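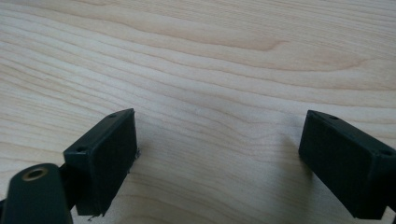
Réka Bozsik reckons you should never trust a wood grain set that was collected under one lamp, and she told me so before I'd even finished uploading the first batch. Fair enough! So this README starts with the light.

Pale Grain Notes, v5

I collect pictures of light-coloured timber surfaces (tabletops, benches, shelves, the odd cupboard door) and sort them by how the grain runs. The set has 3,289 pictures at the moment. Most were taken in soft, even light, and a smaller batch of 275 was done late in the afternoon next to a west window, so the colours in those go quite honey. They live in their own folder, window_late, and I'd keep them out of anything where colour matters to you.

What's in the labels

Grain direction: straight, wavy, arched or mixed. If a surface has wavy bands and then a wider, darker one that curves to a rounded point, it goes under mixed. Lâm Lâm and I argued over that one for most of April and I'm still not sure I won.

Tone: cream, blond, tan, brown. I labelled by eye on a so-so monitor, sorry.

Finish: matte, satin, gloss or unsure. I used unsure a lot, particularly on the pale stuff.

There's no species label. Pale timbers look so alike once they've been finished that I'd only be guessing, and I don't want my guesses turning up in somebody's catalogue.

Known problems

The Puno folder has almost 900 pictures and they're nearly all cream, which skews the tone counts badly. Katalin Nyitrai sorted the Coman folder and used "arched" more generously than I do (I've left hers alone). A few file names still have spaces in them, which I keep meaning to fix.

If you find a wrong label, send me the file name and what you'd call it instead. Arguments about wavy versus mixed are welcome!

Contact: Lensa Tekleab, Pale Grain Notes | Back to top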